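Workshop notebook, Wednesday - visit from Nollska

Visitors from Nollska arrived at 9:40 and were received in the main bay. The party numbered 15. After the safety briefing they were taken to the garment bench, where the Ongart cell is set up for laundry handling.

The log stood at 3,028 grasp attempts before the doors opened, of which 2,320 were recorded as good. Both figures were given to the visitors on request, together with the note that the older attempts used the previous finger pads. 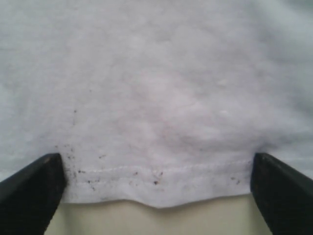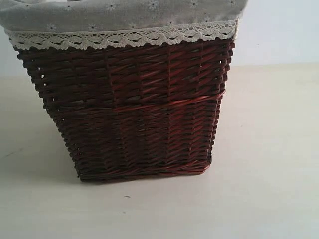 Garment bench, Wednesday. First: wrist view, fingers at the shirt hem. Second: the lined wicker basket.

Questions from the floor concerned mainly thin knits. One visitor asked whether the dark specks near the hem of the white shirt could mislead the hem finder. No answer was available - the test set from Silitz contains only clean garments. It was agreed to request marked ones.

A second question concerned baskets with a cloth liner folded over the rim. The planner treats the rim as rigid, and lace trim has not been tested. Entered as an open item.

The Gredby controller was restarted once during the session, at 10:25, after a dropped connection. Cause not yet established. Log lines from 279 onward should be kept until it has been reviewed.

To do before the next visit:
Replace the network cable at the cell.
Print the handout in larger type.
Send Nollska the grasp summary.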